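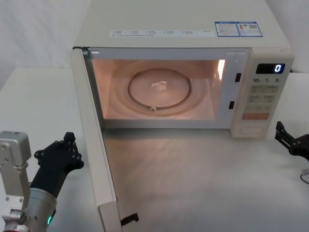
Pôle Automatisation – Groupe « Manipulation d'appareils domestiques »

Accueil | Projets | Comptes rendus | Contact

Compte rendu de réunion, 16 juillet 2022
Objet : revue du kit Zellavitz, offre de la société Cultano

1. Offre. Le kit comprend le contrôleur, les pinces et la bibliothèque de gestes « porte et panneau ». Prix remis : 3704 euros hors taxes, délai de livraison de 8 semaines. La maintenance fait l'objet d'un contrat séparé, non chiffré depuis mai.

2. Protocole. Le site de Turkavberg propose une série de 300 cycles sur micro-ondes, ouverture et fermeture comprises.

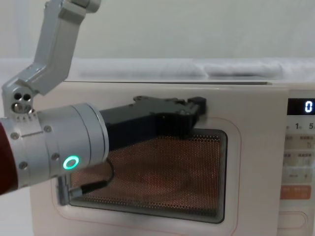 Fu objecte que le nombre de cycles importe moins que le réglage de l'effort, et demande que le seuil d'arrêt figure dans le contrat. Point retenu. Cultano transmettra la plage réglable par axe.

3. Repérage des commandes. Le kit exige un relevé préalable du panneau. Compter environ 50 minutes par modèle d'appareil, saisie manuelle comprise.

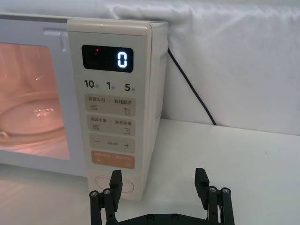 Fig. 3 – Pince devant le panneau de commande, afficheur à « 0 ».

4. Bibliothèque de gestes. Les libellés sont saisis en anglais uniquement, ce qui oblige à tenir une table de correspondance.

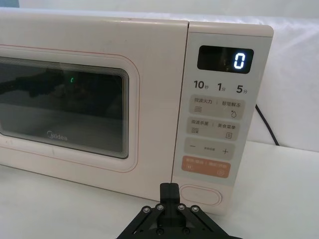
La table de correspondance sera rédigée par le groupe et jointe au dossier d'achat. Elle reprendra les inscriptions d'origine avec leur position. Pour le Midea, la première ligne portera les trois durées placées sous l'afficheur (10秒, 1分, 5分) ; le bouton ovale du bas sera classé « porte » et non « commande ».

5. Décision. Achat différé jusqu'à réception de la plage d'effort et du devis de maintenance.

Ce site utilise des cookies de mesure d'audience. Accepter | Refuser | Paramétrer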